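The Patience of Thin Cloth

At the textile rooms in Skellumgate, the smallest items in the store demand the most time. A coat may be measured and boxed within a morning. A remnant no longer than a hand, thin enough to let the light through, can occupy a member of staff until late afternoon.

The Prellcombe collection holds 1129 such pieces, most of them offcuts from dressmakers' workrooms. Angharad Pumphrey, who has charge of the catalog, considers them the truest record of the trade. Finished garments were altered, sold and worn out – the scraps were dropped in a drawer and left alone.

Color is entered first, against a pale, plain ground. Teal is a difficult case. A single piece may read as aqua at one end and nearly green at the other, and the catalog allows both words in the same entry.

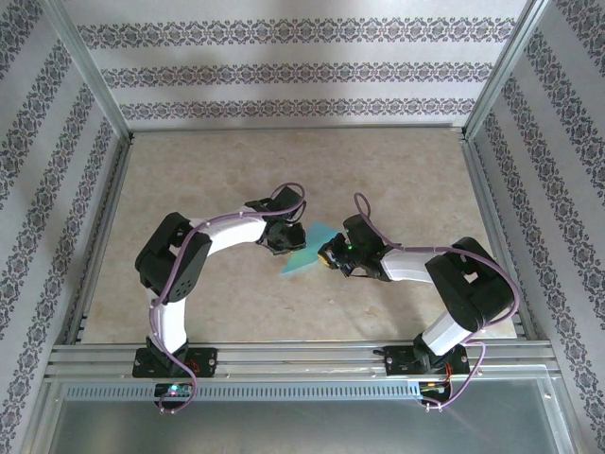 A translucent teal piece on the mottled beige work surface.

Shape comes next. The rooms keep no category for "irregular," a term Ms. Pumphrey regards as a refusal to look. Cutters left straight edges where they followed a rule and long points where two cuts met, and each is noted separately. Of the 148 pieces entered since January, 84 have at least one such point.

Handling follows a short set of house rules. Thin material is taken by its edges and never pulled from a corner. It is turned slowly, and it is not smoothed with the palm. Ynyr Wynne, who trained in the bindery trade before coming to Skellumgate, teaches these rules to each new assistant over 3 mornings.
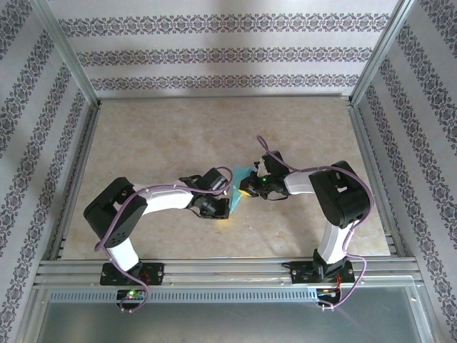
Storage remains under discussion. Mr. Wynne favors flat folders of unbleached paper, while Ms. Pumphrey prefers shallow trays, in which a piece can be seen without being lifted. For the present both are in use, and the catalog records which pieces are kept in which.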